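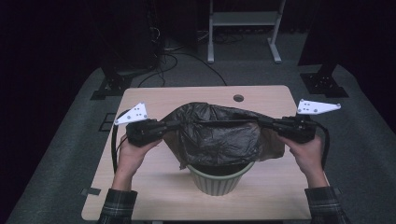 **Monday, 9:40**

Hand-held units, second round. Comparing the old jaw set against the long fingers on the bag-into-wastebasket task, then on the bare table for a look at what the wrist camera gets. Firmware is the same on both sides. Force limit left where it was on Friday's runs.

Setup:

- Left and right units on the Jikasmont triggers, cables down the sides of the table
- Marker plates on top, screws checked before start
- Logging on the Zokeck box, session folder `siltness_june`
- Bags from the new roll (thinner than the last one, feels like it anyway)

The bag task is mostly a grip problem. Once the mouth is open and held at both edges it goes over the rim without much trouble. The bad part is getting the second edge. The film sticks to itself and the right jaw picks up two layers, so when you pull apart you get a pouch and no opening. Rubbing the edge between the jaws first helps. I did that on all the later runs and wrote it into the task sheet so everybody does it the same way.

Results so far, both hands, same operator:

| Setup | Runs | Bag seated | Note |
|---|---|---|---|
| Old jaws | 33 | 21 | most misses are double layers |
| Long fingers | 36 | 29 | two slips when pulling wide |

69 runs total. I wouldn't read too much into the difference yet. The old jaws went first and I was slower in the morning. Should be repeated with the order swapped.

The slips with the long fingers both came at full stretch. I think it's tip flex. The faces meet flat when closed on nothing, but with a side load the tips open a little and the film creeps out. Pretorius pads might fix it. There's a bag of them in the second drawer, the 1 mm ones. Don't use the 2 mm, they keep the jaws from closing all the way and the width reading comes out wrong.

**13:15**

Wrist camera check on the tabletop. Wanted to know how much of the view the long fingers take up, and whether there's enough texture on the wood for tracking when nothing else is in view.
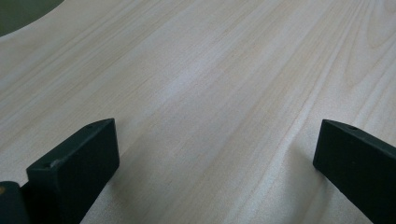
Fingers come up to near the middle of the image, a bit further on the right. That's more than I'd like. The old jaws left more room at the bottom. On the other hand the gap between the tips is clear, and that's where the object will be for most tasks, so I can live with it. Moving the camera mount back would help but then the plate has to move too and the calibration is gone.

Tracking on wood grain alone is so-so. Going over the 13:00 clip, 2,732 frames, the tracker dropped out on 248. Nearly all of those are stretches where the camera is low and sees only grain. The lines run mostly one way, so it holds across the grain and slides along it. As soon as an edge of the surface comes into view it recovers.

Exposure was fine. The dark fingers didn't pull it up enough to blow out the wood, which I had expected. Left it on auto.

Things to do:

- [ ] Repeat bag runs, long fingers first
- [ ] Pads on one unit only, compare slips
- [ ] Re-zero the right trigger, it reads slightly open at rest
- [ ] Strain relief on the left cable, it tugs when you reach across
- [ ] Try the tracker with the feature threshold one step lower
- [ ] Order more bags, same type as this roll

**16:30**

Re-zeroed the right trigger, done. Took three tries, the value didn't save the first two times. You have to hold the trigger fully released until the light goes steady, then save, then power cycle. Added to the Siltness page.

Didn't get to the pads. Files are copied over and the long fingers are still on both units, please leave them on for tomorrow.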